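발표 메모: 사내 공용 주방의 식기와 공간을 다시 정리한 이야기
2018년 7월 25일 수요일, 발표 25분 + 질의 10분

슬라이드 넘길 때는 굵은 글씨만 보고 말할 것. 나머지는 막힐 때 참고용.

## 1. 시작 (2분)

- 인사. 소속은 Nalton 총무팀. 건물 관리 쪽 일을 맡은 지 오래됐고, 주방은 그중 일부라고만 말한다.
- **오늘 이야기는 4층 공용 주방이다.** 인테리어 발표가 아니라는 점을 먼저 밝힌다. 예산표를 기대하고 온 분은 끝나고 따로 받아 가시면 된다.
- 4층 주방을 쓰는 직원은 90명. 찬장은 두 줄, 싱크대는 하나, 식기세척기는 없다.
- 정리 전 식기 수는 812점이었다. 이 숫자에서 잠깐 멈춘다.

## 2. 왜 세기 시작했나 (4분)

4월에 컵이 없다는 불만이 들어왔다. 총무팀은 늘 하던 대로 컵을 더 주문하려고 했다. 주문서를 결재받으러 갔더니 지난번에 산 컵은 어디 있느냐는 질문이 돌아왔고, 대답을 못 했다.

그래서 찬장을 전부 비우고 셌다. 토요일 오전에 시작해서 저녁 먹기 전에 끝났다. 컵은 있었다. 찬장 맨 위 칸 안쪽에 포장지째 있었고, 일부는 회의실 캐비닛에 들어가 있었다. 손이 닿는 칸에는 뚜껑 없는 반찬통과 짝이 안 맞는 접시가 차 있었다.

- 여기서 찬장 정리 전 배치도를 띄운다. 위 칸, 가운데 칸, 아래 칸 순서로 짚는다.
- **부족한 것은 컵이 아니라 가운데 칸이었다.**
- 반찬통 이야기는 길게 하지 말 것. 지난번 연습 때 여기서 시간을 다 썼다.

## 3. 작업대 (5분)

찬장보다 작업대가 더 어려웠다. 작업대는 물건을 잠깐 올려 두는 곳인데, 그 잠깐이 며칠씩 가는 경우가 많았다. 한 주 동안 매일 저녁 여섯 시에 작업대 위에 있는 것을 적어 두었다. 제일 오래 있었던 것은 전기 주전자 받침이다. 주전자는 이미 버린 뒤였다.

작업대를 고를 때 본 것은 세 가지다. 높이, 닦기 쉬운 정도, 가장자리. 높이는 사람마다 의견이 달라서 결국 싱크대에 맞췄다. 가장자리 이야기는 질문이 나올 때만 한다.
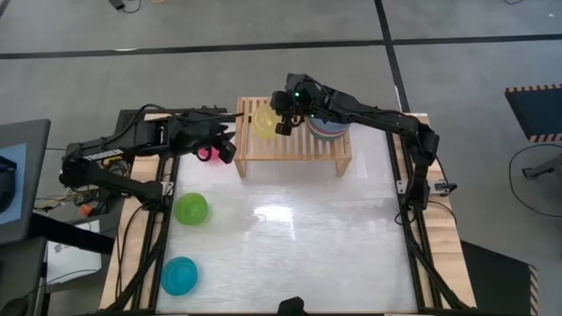 상판 색은 흰색과 짙은 회색을 놓고 비교했다. 회색은 얼룩이 덜 보인다는 의견이 있었고, 흰색은 얼룩이 보여야 닦는다는 의견이 있었다. 두 색 견본을 싱크대 옆에 나란히 두고 2주를 써 봤다. 흰색 쪽이 더 자주 닦였다. 누가 닦았는지는 기록하지 않았고, 앞으로도 할 생각이 없다.

- 견본은 Cunha에서 빌렸다. 반납할 때 흠집 비용을 따로 냈다. 금액을 물으면 총무팀 메일로 달라고 한다.
- 광택이 있는 면은 형광등 바로 밑에서 눈이 부시다는 말이 나왔다. 등 하나의 위치를 옮겨서 해결했다.
- **작업대 위에 상시로 두는 물건은 네 개까지.** 행주, 세제, 주전자, 커피 거름망.

## 4. 그릇 규칙 (6분)

이 부분이 발표의 중심이다. 말을 천천히 한다.

첫 번째 규칙은 크기별로 한 종류만 남기는 것이었다. 그릇은 모양이 비슷해도 굽 지름이 다르면 포개지지 않는다. 포개지지 않는 그릇 두 개는 포개지는 그릇 한 줄만큼 자리를 먹는다. 그래서 모양이나 색보다 포개지는지를 먼저 봤다.

두 번째 규칙은 재질을 섞지 않는 것. 사기그릇 위에 플라스틱 그릇을 올리면 괜찮고, 반대는 깨진다는 말을 여러 번 들었다. 실제로는 둘 다 문제가 있었다. 플라스틱 그릇이 위에 있으면 사람들이 그걸 치우지 않고 아래 것을 빼려고 한다. 접시 세 장이 그렇게 나갔다.

세 번째는 색이다. Adelino Meireles 씨가 제안했다. 큰 그릇은 한 가지 색으로 통일하고 작은 그릇은 흰색으로 두자는 안이었다. 처음에는 보기 좋으라고 하는 말인 줄 알았는데, 써 보니 제자리에 돌아오는 비율이 올라갔다. 찬장 문 안쪽에 색 스티커만 붙이면 되니 글로 쓴 안내문이 필요 없어졌다.

- 안내문은 예전에 열한 장 붙어 있었다. 지금은 한 장.
- 반투명 그릇에 대한 찬반은 짧게 언급한다. 찬성은 안에 뭐가 들었는지 대충 보인다는 것, 반대는 물때도 같이 보인다는 것.

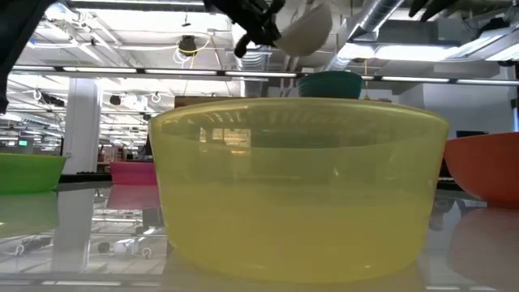

*큰 노란 그릇과 작업대. 뒤집히거나 기울어진 흰 그릇은 위쪽.*

네 번째 규칙은 아직 정착되지 않았다. 개인 그릇을 공용 찬장에 넣지 않는 것이다. 이름을 써 붙이면 허용하자는 의견이 있었고, 이름표가 붙은 순간 공용 칸이 개인 칸이 된다는 의견이 있었다. 지금은 맨 아래 서랍 하나를 개인용으로 내줬다. 서랍이 차면 더 못 넣는다. 이 서랍은 석 달에 한 번 비운다.

## 5. 버리는 과정 (4분)

812점에서 691점이 됐다. 줄어든 폭이 작다고 느끼는 분이 있을 것이다. 수저가 거의 그대로 남았기 때문이다. 수저를 빼고 보면 찬장 한 줄이 비었다.

- 이가 나간 것은 그날 버렸다.
- 짝이 없는 뚜껑은 상자에 담아 2주 동안 복도에 뒀다. 찾아간 사람이 두 명.
- 멀쩡한데 안 쓰는 것은 Gorent 쪽 사무실에서 가져갔다. 운반은 Crescencio Barajas 씨가 점심시간에 도와줬다. 감사 인사를 여기서 할 것.
- **버릴 것보다 옮길 것을 먼저 골랐다.** 순서를 바꿨더니 의견 충돌이 줄었다.

반대도 있었다. 오래된 머그잔을 왜 치우느냐는 메일을 받았다. 창립 초기에 나눠 준 잔이었고, 그 사정을 총무팀에서는 몰랐다. 잔은 다시 꺼내서 로비 진열장에 넣었다. 이 일 이후로는 로고가 찍힌 물건은 치우기 전에 사내 게시판에 먼저 올린다.

## 6. 비용과 남은 일 (2분)

- 찬장 선반 추가분은 Pelleo에서 맞췄다. 납기가 한 번 밀렸다.
- 정리 후 설문에 응답한 사람은 64명. 가장 많이 나온 요청은 수세미를 자주 갈아 달라는 것.
- 그릇 건조대가 작다. 점심 직후에는 넘친다. 두 단짜리를 검토 중인데 위 단의 물이 아래 단으로 떨어져서 결정을 못 했다.
- 6층 주방은 손대지 않았다. 6층은 쓰는 방식이 달라서 같은 규칙을 그대로 가져가면 안 된다고 본다.

## 7. 질의 대비

**시간이 얼마나 들었나:** 세는 데 하루, 규칙 정하는 데 회의 네 번. 회의가 더 힘들었다고 말해도 된다.

**식기세척기를 왜 안 놓나:** 배수 위치가 맞지 않는다. 공사 견적은 받아 두었고 올해는 계획이 없다.

**규칙을 안 지키면:** 벌칙은 없다. 싱크대에 남은 그릇은 저녁에 총무팀이 씻어서 넣는다. 이 답을 하면 웃는 분이 있는데 그냥 다음 질문을 받는다.

**일회용 컵:** 방문객용으로만 남겼다. 위치는 회의실 옆 서랍.

질문이 없으면 배치도를 다시 띄우고, 배포 자료는 출입문 옆 탁자에 있다고 안내한다.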